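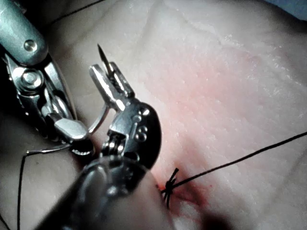 Workshop > Kits > Wristed drivers

Plokden wristed needle driver, kit 2

Home-build tool for the Fermont arm. Polished steel jaws, round pulley at the wrist, cable drive. Shown beside a curved needle, handles black suture thread fine.

Shaft 200 mm. Cable set 76 cm, cut to lenght yourself. Pre-tension before first use, then again after nearly 30 ties.

Price 157, jaws included. Motors not. Arm not. Bench use only, not sterile, not for patients.

Next batch May. Printed housings by Agata Orlandini, wiring notes from Sadao Fujimoto, ask at the Prenstead shop if teh PDF wont open.

Shares 30 | Comments 2

Contact Plokden | Back to top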